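Home Topics Ask a Question Quizzes For Grown-ups Search

We use cookies to remember which pages you have read. They are not the kind you can eat, sorry. Accept Manage my choices

Why is anything blue?
Written by Ailsa Nisbet

Look around the room you're in and find something blue. A jumper, a pencil case, the biro you have been chewing. Easy. Now go outside and find something blue that grew there. The sky doesn't count, because it didn't grow. Neither does your neighbour's car.

You may be gone for a while. Green is everywhere, brown is everywhere (especially on your shoes), and there is plenty of red and yellow if you turn up in November and look at the leaves. Blue is much harder work. There are bluebells, if it's spring. There are a few berries, and most of those are really purple and hoping you won't notice.

To see why, we need to talk about light, and then about snails.

What a colour is

Sunlight looks white, or like nothing much at all, but it is a mixture of all the colours of the rainbow. When it lands on a thing, some of those colours get soaked up and the rest bounce off. The ones that bounce off are the ones that reach your eyes. A tomato soaks up most of the blue and green light and sends the red back, so you see a red tomato. Switch off the lights and the tomato isn't red any more. It isn't any colour. It is just something to tread on.

The stuff inside a thing that does the soaking up is called a pigment. Plants are full of a pigment called chlorophyll, which they use to make food out of sunlight. It takes in red and blue light and isn't so fussed about green, and that is why lawns look the way they do.

To look blue, a pigment has to soak up the red end of the rainbow and leave the blue alone. That takes a rather complicated chemical, and most plants and animals have never bothered to make one.

Cheating

Some animals look blue without having any blue in them. The morpho butterfly is the most famous cheat. Its wings are covered in tiny scales, and each scale has ridges on it far too small to see. When light hits the ridges it bounces about in such a way that the blue comes out strong and the other colours mostly cancel each other out. Grind up the wing (please don't) and you get a brownish powder.

Blue jays do something like it with their feathers. So do people with blue eyes. If that's you, there is no blue paint in there. The front of your eye is scattering light about, a bit like the sky does. You may tell your family this at breakfast, and they may carry on eating.

How people got hold of it

Long ago, if you wanted a blue coat, you had two problems. The first was finding something blue. The second was making it stay on the coat.

In Britain the answer was woad, a plant with yellow flowers and green leaves. The blue is hiding in the leaves, and getting it out means crushing them and leaving them to rot. Woad smelled so dreadful that Queen Elizabeth I didn't want it processed anywhere near her palaces. In warmer countries people used a different plant, indigo, which gave a stronger colour and was also no bunch of roses.

Other places used sea snails for some of their blues and purples. It took a great many snails to dye one cloak, and I don't suppose anyone asked them.

Painters had it worse. Their best blue was made from a stone called lapis lazuli, which came all the way from the mountains of Afghanistan and could cost as much as gold. That is one reason so many old paintings save the good blue for the most important person.

Then, in the 1700s and 1800s, chemists learned to make blues in the workshop. Nowadays blue cloth is so easy to come by that we put it on tables and stand things on it.
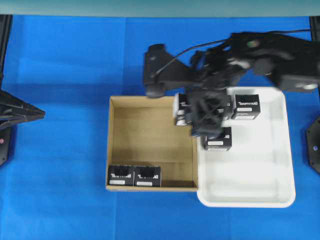

Bright blue cloth, with a black robotic arm reaching over it.

Watch it go blue

My friend Ffion Samuel dyes wool in her shed in Malleck, and she let me have a go. You dip the wool in the indigo pot, wait, and lift it out. It comes out a sort of yellowy green, like something that has been seasick. Then the air gets at it, and in up to 15 minutes it turns blue while you stand there with your mouth open. Ffion says to keep your mouth shut, having smelled the pot more often than I have.

Try it yourself

You can't easily make indigo at home, but you can make a blue that changes its mind. Ask a grown-up to chop some red cabbage and soak it in hot water for 15 minutes. Strain the purple water into 2 glasses and let it cool. Stir a pinch of bicarbonate of soda into the first. It should turn blue. Squeeze some lemon juice into the second and it should go pink.

Don't drink either of them. They taste of cabbage.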